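Bottles, bags and a clear table: a chat about clearing up

I have wanted to write about clearing up for ages. I don't mean the big spring clean with the windows open and the rugs over the fence, I mean the ten minutes after people have left a room, when there are drinks bottles lying all over the table and you have to decide whether to deal with them now or pretend you haven't noticed until morning. So when a friend in Drondasen told me that the woman who started Skirnik was happy to talk, I was on the train the same week!

Skirnik is a small outfit, four people and a van, and what they do is look after shared rooms: meeting rooms, workshops, church halls, the kitchen on the third floor that belongs to everyone. They do some of the clearing themselves, but more and more they are asked in to look at how a room gets cleared and to make it easier. She asked me to leave her name out ("I'd sooner people remembered the bins") and I've respected that.

We met at the Sutanto building, an old seed warehouse that has been split into offices and workshops, with a café at the bottom that does a very good cheese scone. Around 295 people use the place in a normal week, and from the state of the landing when I arrived, all of them drink something out of plastic.

"Bottles are the best thing to start with," she said, before I had even got my notebook out. "Everybody understands a bottle. You don't get into an argument about what it is. It rolls, it takes up space, it makes a room look worse than it is, and then you pick up seven or eight of them and suddenly you've got a table again. I love that moment. I've been doing this for years and I still love it."

I asked where she starts when she walks into a room. I had expected a clever answer, the corner furthest from the door or something of the sort, but she laughed and said she starts with the bin.

"Get it where you're working. On the table if it's small enough, why not? People are funny about having a bin on the table, they think it's rude, but it's a clean bin with a clean bag and it's there for five minutes. The worst rooms I see have one lovely big bin out in the corridor, and you're meant to walk to it with your arms full. Well, you won't. You'll make a little pile on the windowsill and go home."

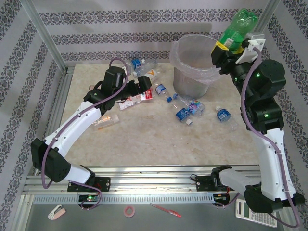 She is just as firm about liners. The bag has to come well over the rim, all the way round, a good hand's depth if you can manage it. She likes the see-through sort, partly for the look of it and partly so that whoever carries it downstairs can tell at a glance what they've got. "With a black bag you have to open it and peer in, and that's a miserable job. With a clear one you can see it's bottles. Or you can see that somebody has put half a sandwich in with the bottles, and then at least you know what sort of day you're having."

And the bin itself? She has no time for lids, at least not indoors and not while you're clearing. Pedals, flaps, those swinging tops that take your fingers and give them back covered in yoghurt – all of it can go, as far as she's concerned. A plain round bin with straight sides is her favourite thing in the world. Skirnik had a little pot of money from the Drondasen business fund a while ago, £1,510, and I asked what she'd spent it on, thinking of signs or training days. Plain round bins, she said, and a great many bags.

We got on to squashing. I am a squasher. I crush every bottle I finish, I find it very satisfying, and I had always thought I was being helpful.

"You are, mostly," she said kindly. "A squashed bottle takes up less room and it stays where you put it. A whole one goes off across the table the moment you breathe near it. But a squashed one is a pain to pick up, have you noticed that? It's all edges. There's no proper middle to take hold of, so you go for the neck, and if the cap's still on, that's easy, and if it's off you get the dregs down your sleeve. So my rule is squash it, put the cap back on, lay it down. And if you can't be bothered with all three, just put the cap back on."

She went on to the order of things, and I scribbled as fast as I could, having asked her for something I could take home and use. Her way is to pick one sort of object and clear only that. All the bottles first, whatever shape they're in, big ones and little ones, with labels and without. Leave the cups. Leave the papers. Leave the wrapper that's practically waving at you from the middle. You go across the table once for bottles and by the time you've finished, she says, you have worked out what the second trip is for.

"It feels wrong for about a minute. You've got your hand right beside a crisp packet and you're leaving it there! But your head goes quiet. You're not deciding anything, you're only looking for the next bottle. It's the deciding that wears people out. They'll tell you they're too tired to clear up, and what they mean is they can't face forty small decisions at six o'clock in the evening."

I tried this on my own kitchen table two days later and I have to say it was marvellous. I did all the mugs, then all the post, then all the bits of Lego. I was done before the kettle boiled, and it's a quick kettle.

Two people clearing one table was something I particularly wanted to ask about, as in our house it tends to end in a muddle. She nodded before I'd finished the question.

"Sides," she said. "You take that side and I'll take this side, and the bin goes where both of you can get at it. What you mustn't do is both go for the middle. You get these terribly polite moments with two people reaching for the same thing and both letting go. If something's in the middle, whoever's nearer the bin has it. Say it out loud at the start and you'll never need to say it again."

She does allow passing. If you're at the far end and your partner is right by the bin, it makes perfect sense to hand something over, provided the other person has hold of it before you let go. She had a long story at this point about a carton of soup at a conference in Girkel, and the carpet there, and I'm sorry to say I was laughing too much to get it down properly. 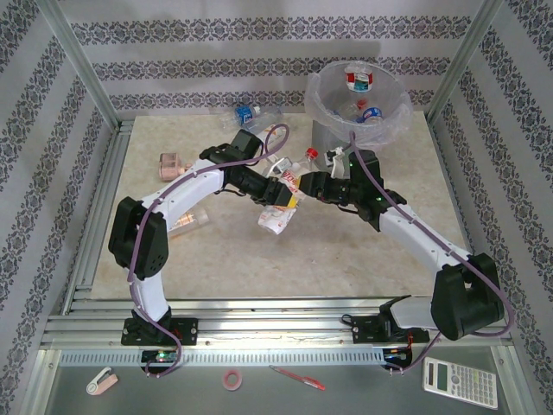 Wrappers come after bottles in her scheme, and she has strong feelings about them too. They're light, they cling, they slide under things, and the shiny ones open themselves up again however tightly you scrunch them. "I had a man tell me he ties his in a knot. A knot! I tried it and it works beautifully. You fold the packet longways into a strip and tie it, and it goes in the bin like a pebble. I do it with all mine now. My daughter thinks I've lost my mind."

What she doesn't like is a wrapper stuffed inside a bottle, or inside anything else for that matter. I confessed to having done this on trains. It looks so tidy, one thing in your hand in place of two. But then somebody at the other end has a bottle with a wrapper in it, and it has to come out again before either of them can be sorted, and it never wants to come out. In Drondasen the bottles go one way and the soft packets go another, so the two need to stay apart from the very start. "It's fine if they both go in a mixed bag in the room, if that's how the building does it. Ours does. But let them be loose in there. Loose things can be sorted."

I asked about small stuff, the lids and clips and pots and odds and ends that are left when the obvious rubbish has gone. She calls this "the gravel". Her advice is to leave it to the very end and to be slow about it, and it's the only part of the job where she wants people to be slow. A small thing on a table might be rubbish or might be the one part somebody has spent all morning looking for. At the Sutanto building there's a shelf by the lift with a row of old jam jars on it, and anything doubtful goes in a jar. If it's still there at the end of the month, it goes.

"Room 324 is our champion for gravel," she told me, with real affection. "They make things in there, I couldn't tell you what. Every evening there's a new selection. We've had springs, we've had a tooth from a comb, we had the smallest spanner I've ever seen. They're lovely people and they do collect their jars, I'll give them that."

By this time the scones had gone and our own table needed seeing to. She had the bottles off it before I'd put my pen away, hers and mine and one from the people before us, caps on, and then went back for the paper bags. I did the gravel. There was a teaspoon under my notebook that I would certainly have taken home to my own kitchen drawer.

I asked whether she clears up like this at her own house. She thought about it for quite a while.

"The table, yes. Always the table. I wouldn't let you see the car."

Skirnik runs a walk-round for anyone who looks after a shared room in Drondasen, usually late in the afternoon when the rooms are at their worst. You meet in the café at the Sutanto building and you're asked to wear something with sleeves that roll up. I've put my name down for the next one in January, and I'm bringing my sister, who is a stuffer of wrappers into bottles and hasn't been told yet.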